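Rules for teaching a robot to clear a table
Clisonen Learning Pages: Machines and How They Work

A robot does not know what rubbish is. It has to be taught. One way to teach it is to record a person doing the job many times. Each recording is called a demonstration. A computer then looks for patterns in the demonstrations and uses them to decide how the robot should move.

If the demonstrations are careless, the robot learns careless habits. For this reason, people who make them follow written rules.

The rules on this page come from the Vakik Guide, which is used at the Brokuldale workshop. It was last changed on 18th May.

Rule 1. Decide what stays
Before any recording starts, the team writes two lists. The first list is for things to throw away, such as used tissues and empty wrappers. The second is for things to leave alone, such as plants and ornaments. Everyone must use the same lists.

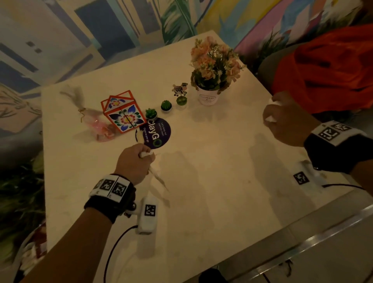

The lists are needed because a robot cannot guess what people care about. A paper lantern and a paper wrapper are both made of paper. Only one of them is rubbish. If one person keeps the lantern and another bins it, the computer receives two different answers to the same question.

Rule 2. Change the mess
A table must not be laid out in the same way each time. Things are moved, turned over or piled up between recordings. The Vakik Guide asks for 500 demonstrations of each job, and no more than 3 may start from the same layout.

Markers are also checked at this stage. A marker is a square black-and-white pattern. A camera can find it easily, and a computer can work out from it where a tool is and which way it is tilted. A marker must be flat, clean and not hidden by a sleeve.

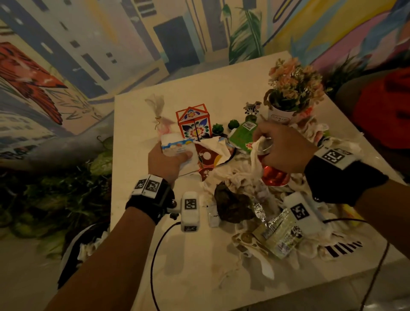 Goh asks whether a demonstration should be thrown out if the person drops something. The guide says no, provided that the person picks it up again in the normal way. Robots drop things too, and they need to learn what to do next. A demonstration is thrown out if the person stops halfway or puts an ornament in the bag.

Rule 3. Keep people safe
Cables must not be pulled tight. Broken glass and sharp objects are never used. Hands are washed after the work.
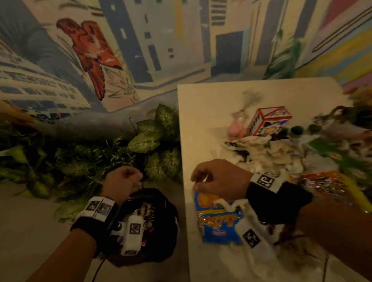
Rule 4. Check before you share
A second person watches every recording. In April, 215 recordings were checked at Brokuldale and 2 were removed. Both had been started before the lists were written.

Words to know
Demonstration: a recording of a person doing a job.
Layout: where things are placed at the start.
Marker: a pattern that helps a computer find an object.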